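The Plum Table

How one striped cloth, a bowl of fruit and a very small kitchen turned into a way of feeding people

By Salamatu Agbeko

The table is in the corner because there is nowhere else to put it. Start there. Second floor, Drundonau Street, a building that used to sell buttons wholesale. The kitchen is a galley. The front room is the dining room, the office, the place where the coats go. And in the corner, pushed up near a white wall, the table.

I came for lunch and stayed until the streetlights. That seems to be the usual thing.

Supper club is the wrong word, they don't like it. Skudia is what they call it, two cousins cooking for whoever signs up, mostly fruit, mostly in season, sometimes a duck if someone has given them a duck. No menu. A card by the door with the date on it, 4/30/19 on my visit, and under the date one word. Mine said PLUM.

Plums in April. I asked. Imported, a long way, and they know it, and they had a short argument about it in front of me while one of them looked for a corkscrew. The older cousin thinks you should wait for August. The younger one had tasted these at the Mancuso stall early that morning and bought the crate before he had his wallet out. The crate won.

The cloth comes first

Before any food there is the cloth. Off-white, thin stripes, orange and red and yellow and green and a blue that goes toward teal. The stripes are not quite straight, they wobble a little, like they were drawn by someone on a train. It goes on at an angle. I watched the younger cousin straighten it, step back, and pull it crooked again.

It doesn't get ironed. There was an iron once. The wrinkles stay in, and a fold will stand up by your elbow all through dinner and you end up smoothing it while you talk, and it comes back. I must of flattened mine a dozen times.

They bought it from Ziltine, the little textile shop by the bus depot, in February, off a bolt that had been in the window long enough that the owner knocked the price down without being asked. Before that it was white cloths. White cloths and plums - you can guess. The laundry bill was killing them. Stripes forgive. A juice spot next to a red line is just more red line, and by the cheese course you stop looking for them.

The older cousin says a table should look like something is about to happen on it. Then she went to check the oven and I didn't get the rest.

One plum

So no bowl in the middle. No flowers, no candles before dark. What they like to start with is a single piece of fruit on the cloth, and people coming in with their coats still on and looking at it.

A good dark plum will do this on its own. So purple it's nearly black, with the shine on it, the little dimple at the top where the stem was. Small too. Smaller than you want, if you grew up on the big supermarket ones that taste like a wet sponge. Against the pale cloth and the colored lines it looks almost fake.

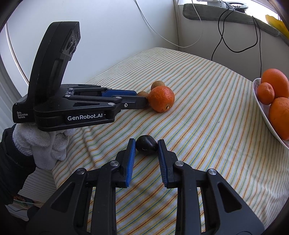 How to pick them

I asked for a recipe and got a lecture on shopping. Fine. Notes from the lecture, more or less in the order I got them down.

Go by weight. Pick up two of the same size and keep the heavier one. Put the other one back nicely, somebody else has to buy it.

Press near the stem end, with the thumb flat, not the tip. A little give. If it gives a lot, that one is for jam and you should ask for a discount.

Don't be scared of a mark. A pale scar on the skin is usually a leaf or a twig that rubbed while the fruit was growing. Doesn't go deep. The younger cousin goes looking for the scarred ones becuase the stall will let them go cheaper.

The dusty bloom on a plum is good, leave it on as long as you can. If it's been handled a lot it goes glossy. Still fine to eat. Just eat it sooner.

Never the fridge, unless they are going over. Out on the cloth, stem side up, not touching each other. Turn them in the evening.

What we ate

Plums cut in half with salt and a hard sheep's cheese. That was the first plate, and I would have gone home happy on it.

Then a cold soup, plum and beet, very sharp, a spoon of sour cream on top. I am not a cold soup person. Finished it.

Then pork shoulder, cooked so long it had given up, with plums thrown in for the last half hour so they slumped but kept their skins. Bread to push it around with. No potatoes. I looked for potatoes.

Then a break. Windows open, somebody on the stairs with a cigarette, the whole table talking across itself about rents.

Dessert was dumplings, the potato kind, so that's where the potatoes went. A whole plum inside each with the stone swapped for a sugar cube. Butter, crumbs, cinnamon. You cut one and the juice runs out pink and hits the stripes and everyone stops for a second, then keeps eating.

The money part

Not a secret. They rent the place by the month and the cooking covers most of it. Their best month brought in $1367 after food, and the worst one they would rather not talk about. The mailing list is at around 500 names now, for a room where you have to stand up to let your neighbor out to the bathroom.

Could they move somewhere bigger. They've looked. There was a place with a real stove and a back yard, and they got as far as measuring the wall for the table, and the older cousin said the light was wrong for the cloth. I thought she was kidding. The lease went to a nail salon.

After

The cloth comes off last. Crumbs shaken out the back window, for the pigeons, who know the schedule. Cold water on the spots right away, then salt, then into the tub overnight. It goes over the shower rail in the morning and it's back on the table by noon if the weather is good.

I got sent home with a bag of fruit, the soft ones. Ate two on the bus, leaning forward with my knees apart so it wouldn't go on my pants. It went on my pants.

Skudia cooks Tuesdays and whenever there's a crate. Sign up by mail, bring your own wine, wear something dark.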